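Speaker notes, slides 7 to 10. Treso: time alignment in the recording software

Slide 7. Say good afternoon again if people came in after the break. Kristine Mercado presented the hardware, so I go directly to the software. Speak slowly.

We have 232 recorded sessions of clothes folding. Every session has two streams of gripper data and one stream of video. The three clocks are not the same. In the first version we trusted the time stamp of each device, and the policy learned to close the jaws too early.
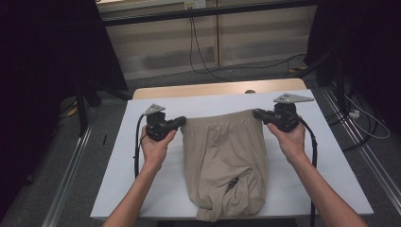 Slide 8. Memora is our alignment module. It reads all streams, finds one common event and moves the clocks to this event. For trousers we use the moment when both grippers close on the waistband, one at each top corner, because the jaw signal changes sharply on both sides. Cloth is difficult for the pose estimate: the fabric below bunches into loose folds and its outline tells us very little. So we take the event from the jaws and only check it with the video. Pause here for the question about dropped packets.

Slide 9. Show the plot before and after. The planner, Savon, receives the aligned data in blocks of 1,000 samples. If one block has a gap, we throw away the block and keep the session. Mention that Nikolaidis is only the name of our test server, last year somebody asked.

Slide 10. Open problems. The clocks still drift in long sessions. We want to correct this with a second event at the release, planned for August. If there is time, run the replay tool. If not, go to the thank you slide.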